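Bornico livestream numbers, do we believe them?

tapedeck_lurker
7 December 2020, 9:14 pm
So the Bornico people are saying 3,123 tickets sold for the online festival in November. I had the stream open for most of it and the viewer count never got past 400 on my screen. Where was everyone?

Mumden_Matt
Reply #1
Different people tune in for different bands. I paid for mine and only watched the Imia set. Doesn't seem that strange to me.

slowfader
Reply #2
I'd buy that if it were a free stream. At 18 bucks a ticket you'd think people would show up for the headliner at least. Last year, in the actual field, they claimed 2,118 and that felt high too, and I was standing in it.

What bugs me more is the word "live." The Győri set was announced as live from the rehearsal room. Between songs the singer said good evening and it was bright daylight in the window behind her. I don't mind a taped set. I mind being told it's live and paying the live price for it.

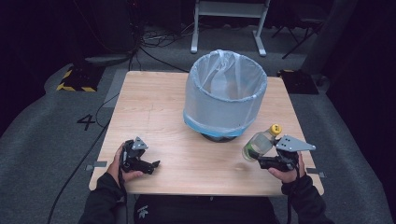

And the sound was mixed. Properly mixed, with the vocals doubled in the second chorus. Show me a rehearsal room where one singer does that – I'll wait.

Mumden_Matt
Reply #3
A looper or a harmony pedal does that. Plenty of bands use them on stage. As for the daylight, time zones?

slowfader
Reply #4
Then who was she saying good evening to? I'll give you the pedal. Maybe.

kickdrum_karen
Reply #5
You two are arguing about a window. Did anyone get the download they promised with the ticket? I've emailed twice and got the same canned answer both times.

tapedeck_lurker
Reply #6
Nope, nothing for me.

Mumden_Matt
Reply #7
Got mine last week. Check your spam folder. It's only the Imia set and two songs from Győri though, so I wouldn't call it the full show.

slowfader
Reply #8
"Full festival download" was on the ticket page when I paid. I have the receipt and I'm asking for half back. Will post here if they answer.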